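Search this site
Enter keywords

Bring back the hill climb!

I've loved old road races since I was six, and I'll say it plainly: Dutthorpe should run its hill climb again. The course is still there, all 14 bends of it, and you can drive the lot before breakfast (I have, often, grinning like a kid). Other towns would kill for a road like that!

People worry about noise and closed streets. Fair enough, but we're talking one morning in July, with 40 cars at most, and the bakery would sell out by nine. Put the old timing hut back in its proper colour and let the kids sit in the cars.

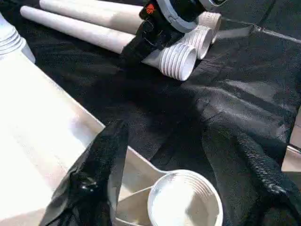

And please, keep the pre-war class. Those machines rattle and smoke and smell wonderful, and I'd stand in the rain all day to hear one take the top bend flat out.

We use cookies. Accept | Settings
Contact | © 2025 Dutthorpe Motoring Pages | Back to top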